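Filtis Grasp and Motion Runtime, release 3

Filtis is a control and perception package for two-armed platforms with multi-fingered hands, developed by Zovska. It links grasp selection, arm planning and finger control in a single process. Grasp candidates are ranked by reach, clearance and wrist orientation.

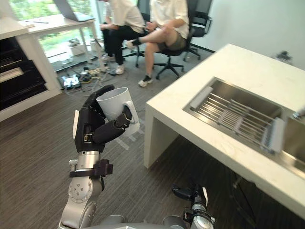 Mug grasp at the sink counter.

Wrist camera input is handled as a separate stream. Surfaces close to the gripper are added to the collision model at 16 updates per second, with the head camera used for the wider map.

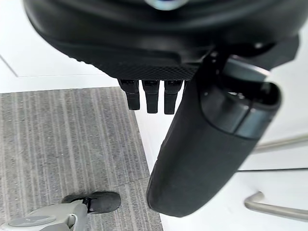 Gilles Millet asked whether the near-field map can be frozen during a reach. It can, through the hold flag in the planner profile, though he would still prefer a per-joint setting.

Both arms share one planning queue. A ready posture is defined for each hand, and the planner resolves conflicts before either arm moves. 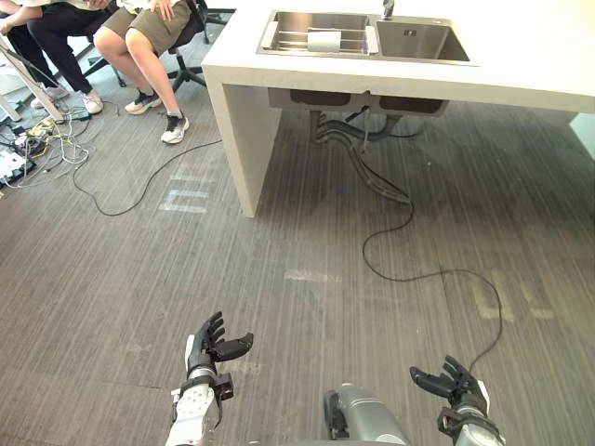 Posture files are plain text and can be edited without recompiling. Some 170 parameters are exposed, grouped by module and colour-coded in the editor.

Wrist rotation under load is limited by a grip-margin check.

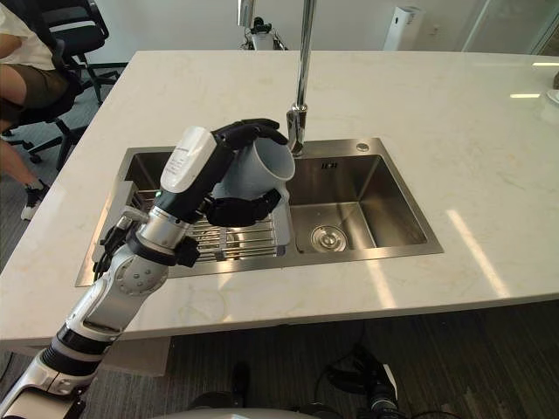 The margin is set per object class. Licences are issued per controller and include the simulator. Documentation updated 17 March 2024.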